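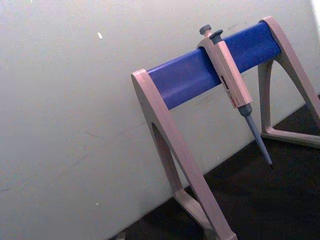

hinov-cell: setup and care notes

This README explains how to set up the two-arm bench cell and how to keep it in order. It is written for the person who starts the cell in the morning and for the person who repairs it. The task programs are kept in another repository, named chiba-tasks.

Status: in use. Last change of the notes: September.

What is in the cell

Two arms with parallel grippers, one on each side of a black table. In the center are the pipette stand with one single-channel pipette and the clear rack for tubes. Each arm has a small camera at the wrist, and there is one more camera at head height.

Before start

1. Wipe the table with a dry cloth. Small crumbs near the stand are visible in the wrist view and they disturb the edge detection.
2. Put the stand back on its marks. The blue bar must be parallel to the wall.
3. Hang the pipette without a tip.
4. Switch on the controller and wait 26 seconds before you send the first command.
5. Run check_home for each arm, the left arm first. 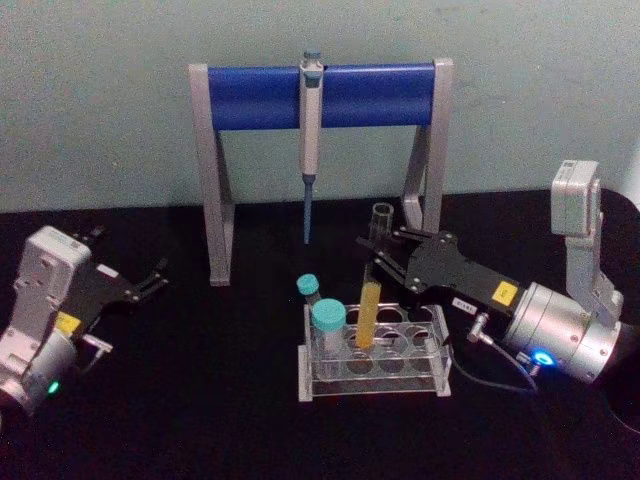
Maintained by: Galville Bench Automation Team

Gripper care

Clean the fingers after every 6 hours of work. Open the gripper fully, cut the power, and only then touch the fingers. If a clear tube slips, look first at the finger surface and do not raise the force. We raised it once to level 3 and the tube got a crack. The normal value is 2.

The cable below the gripper needs a free loop on the table. Move the wrist by hand through its whole range and check that the loop does not catch on the rack.

Wrist camera check

Take one still from the wrist and compare it with the reference in /ref. The whole blue bar should be inside the view, and also the bare end of the pipette. When the bar has moved, correct the stand and not the camera. The calibration file belongs to the present camera position.

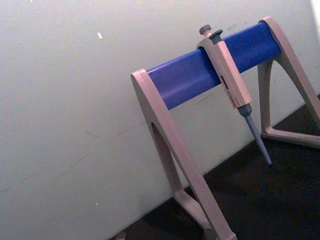
Wrist view, pipette hanging without a tip.

Known problems

- Marks on the wall give false lines in the edge detection. Mask the wall in config/mask.yaml.
- The label of the pipette cannot be read from the wrist. Set the volume by hand and write it in the log.
- Spare finger pads come from Plastik. The older pads are thicker, so run check_grip again after the change.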